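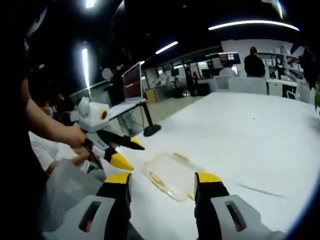 Ilaria Serra reckons the yellow tint on a clear plastic container lid is just age and there's no shifting it. I'm not convinced. I've got a drawer of Kiken lids that have gone the colour of weak tea and I'd rather not buy the whole set again for $100. Has anyone got one back to clear without wrecking the rim? Please don't say bicarb unless you've done it yourself.

Ataberk Değirmenci
Did bicarb. Sorry. Left a paste on for 12 hours and it took off the curry stain but the overall yellow stayed put. So it depends which sort you have. If it wipes paler in one corner with dish soap and hot water, it's grease and you're in luck. If it's the same all the way through, the plastic has changed colour and I wouldn't trust any product that claims otherwise. Check the rim for fine cracks while you're at it.

gindard_fan
put them in the sun!! works every time

Ilaria Serra
Sun works on tomato, I'll give you that. I had two lids on the windowsill for most of July and they came in exactly as yellow as they went out, and one didn't sit flat any more. Before you bin them, try a lid on its own tub with water in it and tip it over the sink. Mine still seal, so they hold leftovers and I've stopped caring about the colour. I'd skip the dishwasher from now on, though I can't prove that's what did it.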